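4.3 Preparing the table surface

The work surface of the Maditz cell is a sheet of brown paper divided into cells with blue painter's tape. The tape gives the operator a repeatable place to put each object. The Jito control software uses the same layout, so the paper and the stored table map must be kept in step.

You will need: brown paper from the Starau supply kit, painter's tape, a steel rule, a soft brush and the 1,000 g check weight.

CAUTION: Press the stop button and switch off arm power at the cabinet before reaching over the table. Wait for the arm to settle on its rest.

1. Remove all objects from the table and brush off loose grit.

2. Check the bolts on the base mounting plate. If one has worked loose, stop and follow section 3.2. A new map made on a loose base will have to be made again.

3. Lay the paper flat and smooth it from the base plate toward the back edge. Small wrinkles are acceptable. Replace the sheet if a crease is high enough to tip a light object.

4. Run the first strip of tape straight out from the middle of the base plate. All other lines are measured from this one.

5. Add the cross lines, then the remaining lines on each side. Press the tape down along its full length with the edge of the rule. 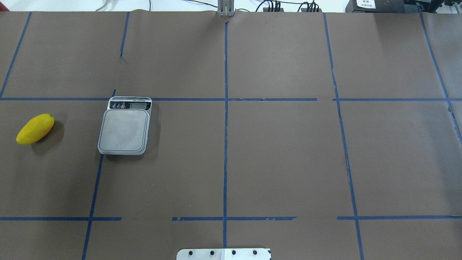
6. Keep the cables at the back clear of the paper. The arm does not sense them, and a connector pulled out during a run will end the session with error 131.

7. Place the kitchen scale in its cell with the control strip facing the back of the table. Switch it on, let it settle and press the zero button.

8. Put the check weight on the platform. If the reading is 1,017 g or higher, change the scale battery and repeat the check. If the second reading is no better, replace the scale.

9. Remove the check weight and place the first test object next to the scale. Fruit should lie on its side so that it does not roll.

10. Clear the area, restore arm power and select Table > New map in the Jito software. The arm visits each cell in turn. This takes up to 2 minutes.

NOTE: Gaps and torn ends in the tape do not affect the map as long as the line can still be followed by eye. Patch longer gaps with fresh tape – do not pull up the whole strip, which usually tears the paper.

NOTE: Sites using the older Tsegaye base plate must load the matching base file before step 10. The setting is kept after a restart.

Check the surface at the start of each shift. Record every paper change in the cell log, together with the name of the new map.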